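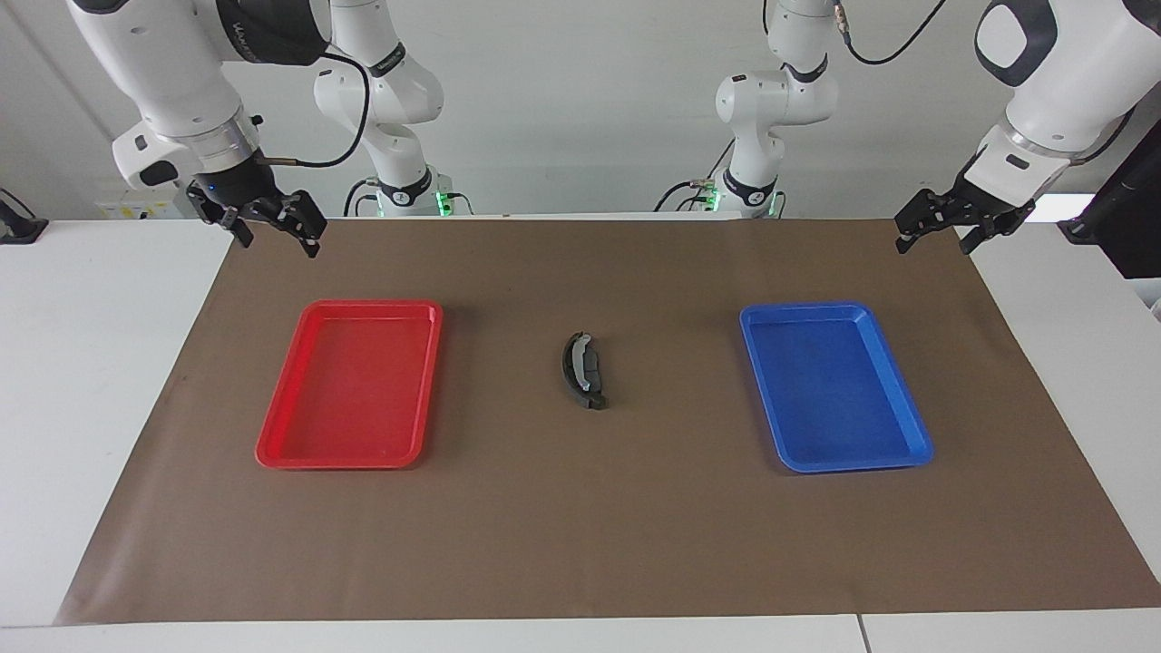 Bellier reissue: is the remaster worth it?

motorik_mike
9 Jan 2022
Okay so I finally caved and bought the Plindeo box. For anyone who missed it, that's the first 4 Bellier albums remastered, plus a disc of radio sessions. I've had it for two weeks and I've played pretty much nothing else, and I'm still not sure how I feel about it.

The good stuff first. The debut sounds amazing. I've owned three copies of that record over the years and I never once heard the organ line under the second half of "Gristoton" until now. It's just sitting there, going round and round, and then the drums drop out and there it is! I played it twice in a row and then made my wife listen to it.

The third album, though... did they turn everything up? It feels loud in a way the old pressing never did. The quiet part on side two isn't quiet anymore. Anyone else?

tapehiss60
Yes, it's louder. I went back and forth between my old LP and the new CD one evening and the long track at the end of side two has lost all its creep. It used to start so low you'd get up to check the amp. Now it comes in at normal volume like any other song. I sent mine back.

Quansah_fan
I'm going to disagree with both of you a little. The old LP of the third album was a bad pressing to begin with. Mine has surface noise all through the quiet part, and I've heard the same from friends who bought it new. I'll take slightly loud over crackle any day of the week.

Also, the radio sessions! Why are we not talking about the radio sessions? The 11 minute version with Ama Atinga on vocals is worth the price of the box to me. She only sang with them for one winter and I thought none of it had been taped.

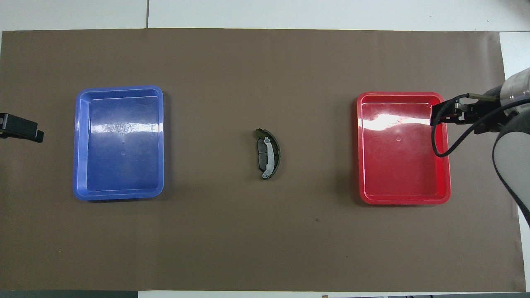
Photo: forum upload

motorik_mike
I was getting to the sessions, I promise. The Atinga one is great, but is it really from the same broadcast as the other two? The keyboards sound totally different to me. The booklet says December for all three and doesn't give a year, so that's no help.

Quansah_fan
Same broadcast, I'm pretty sure. You can hear the same announcer going in and out of all of them. The keyboard sound changes on the Atinga track because they switched over to the string machine, and they did that live all the time.

tapehiss60
An announcer could have recorded his bits for three different shows, you know. I'm with Mike, the room sounds different. There's way more echo on the drums on that one.

longplayer_lou
Jumping in as somebody who came to this band from the Quansah solo records, so backwards from most of you I guess. I've only ever had the second album, on a cassette dubbed from my cousin's LP, and side one cuts off before the last song finishes. I heard the real ending for the first time last week. It fades out! All these years I had imagined this huge crash.

Anyway, my question: if I don't want to pay for the whole box, which one should I get on its own?

motorik_mike
Ha, Lou, I kind of like your version better. Get the debut. It's the best sounding of the remasters by a mile and it's the one where they're still figuring things out, so every track is a bit of a different band.

tapehiss60
The debut is a fine pick, but if you love the Quansah solo stuff you want the fourth. It's basically the first Quansah solo album with the other guys hanging around. Very little guitar, lots of slow sequencer. Look for a used copy of the original and skip the remaster.

Quansah_fan
Used originals of the fourth are going for 60 bucks where I live, so maybe don't listen to him on that part! The new one sounds fine. I'm playing it right now on pretty ordinary speakers and I have no complaints. But yeah, agree it's the one for you, Lou.

longplayer_lou
Thanks, everybody. I'm going to go for the fourth, new copy, and put the debut on my birthday list. Is the booklet any good in the single editions or do you only get the essay in the box?

motorik_mike
Essay is box only, as far as I know. The singles get the lyrics and a couple of band photos. I can tell you the essay spends 2 pages on the album covers and one paragraph on the drummer, so you're not missing a lot.

tapehiss60
One paragraph on the drummer is a crime and I will be writing to Plindeo about it.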